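Distitz Handling Group
Minutes of the planning meeting for the September open day
Held in the upper meeting room, Yau building, 14:00

Present: Yi-chun Kuo (chair), Wing-yan Mok, Wing-sze Peng, Cheng-en Chu (minutes)
Apologies: Lai-ching Tang

1. Minutes of the last meeting
Agreed without change. The action on visitor badges is closed. The action on the lift remains open - Stukel have not replied.

2. Form of the demonstration
Wing-yan Mok reported on the simulated tabletop cell to be shown on the large screen. The cell will run live from the workstation in the demonstration room, with no recorded playback unless the workstation fails. Each group will see the same task: pick a named object from the table and place it in one of the crates. The visitor chooses the object from a printed list and the operator enters the choice.

Yi-chun Kuo asked whether the physical arm could be shown as well. Wing-yan Mok said the arm is committed to the Likov trials until after the open day and its guarding does not allow visitors inside the line. Agreed that the demonstration will be in simulation only and that the programme will say so.

3. Table layout and views
The current layout was shown to the meeting. Two views are proposed for the screen, one facing the robot across the table and one close to the arm.
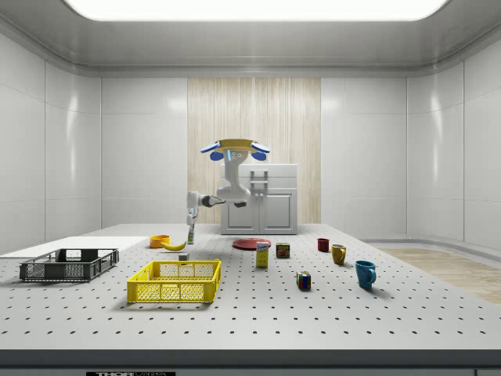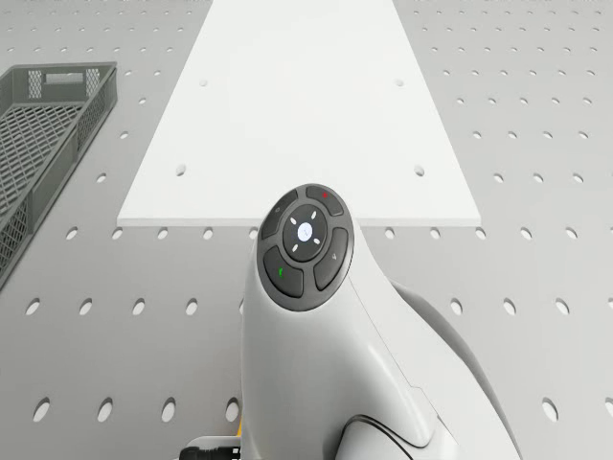

Simulated cell, current layout: view across the table (first) and close view of the arm and white board (second).

Wing-sze Peng asked for the printed list to use the plainest names possible: banana, bowl, plate, bottle, mug, cube. The three mugs differ in colour, so the list must give the colour with each. The same applies to the crates, one grey and one yellow. Wing-yan Mok will check that the names on the list match those in the task file.

Cheng-en Chu pointed out that the grey crate rests partly on the white board and asked if it should be moved. Wing-yan Mok preferred to leave it, as the placing heights have been set for that position. Left as it is.

There was some discussion of the close view. Yi-chun Kuo found that it shows the control pad on the arm well but very little of the objects, and visitors may lose track of the task. Wing-sze Peng thought that technical visitors would ask for it. Agreed that the wide view stays up by default and the operator switches to the close view on request.

4. Failed picks
Wing-yan Mok ran 50 picks on the present settings. Results by object will be circulated before the rehearsal. The mugs are the weakest case, in particular when the gripper approaches from the handle side. It was agreed that a failed pick will be allowed to run to its end and then repeated once. The operator should say plainly that it failed. The scene is to be reset between groups and not during a run.

5. Visitors and timing
Places are limited to 100 for the day. Wing-sze Peng has the booking form ready and will open it once the programme is approved. Groups will be taken from reception to the demonstration room by the stairs until the lift question is settled. Step-free access by the rear entrance is to be stated on the form.

Yi-chun Kuo asked for a short break for the operator after every 3 groups. Agreed. Lai-ching Tang had sent a note offering to cover the second half of the afternoon - accepted with thanks.

6. Any other business
The projector in the demonstration room shows pale greys as white, and the holes in the tabletop are hard to make out from the back row. Cheng-en Chu to try the spare unit.

Actions
Wing-yan Mok: check object names against the task file; circulate pick results.
Wing-sze Peng: printed list; access wording on the booking form.
Cheng-en Chu: spare projector; write again to Stukel about the lift.
Yi-chun Kuo: approve the programme.

Next meeting: same room, 14:00, after the rehearsal.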